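**Gamell Toy Library: second progress report to the Dulora Fund**

Dear Enikő,

You asked for "a page, and candour", so I have tried to keep to the first.

Membership stands at 132 families, up from a good deal fewer in August, when we were still sharing a hallway with the choir. The choir has forgiven us. We have made 727 loans, and most of them have come back. The wooden railway returned with more track than it left with, and Tímea Erdős has given up asking where from.

Your grant of 4,000 went mainly on shelving, replacement stock and the insurance, in that order of enjoyment. The shelving came from Frerichs in 2 deliveries, the first of which was somebody else's shelving. Rodrigo Aguirre put up the right lot over a weekend and would like it noted that it is level. The floor isn't.

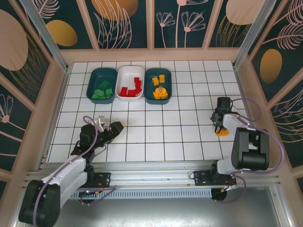

*Page last changed: December 30, 2023*

Less happily, the Prustano branch has not opened. The landlord there answers letters in the manner of a man being charged by the word. Pascal Masson is looking at the old chemist's instead, where the rent is lower and so is the ceiling.

The late fees are also under review. They have brought in very little, and chasing them has cost us two members and a birthday invitation. I'd like to drop them from spring, if the Fund has no objection.

We have not spent the training money. Could it be carried over? The first aid course was full, and the next one clashes with stocktaking.

Accounts are attached, with receipts, apart from one the puppets got to.

Bianka Veres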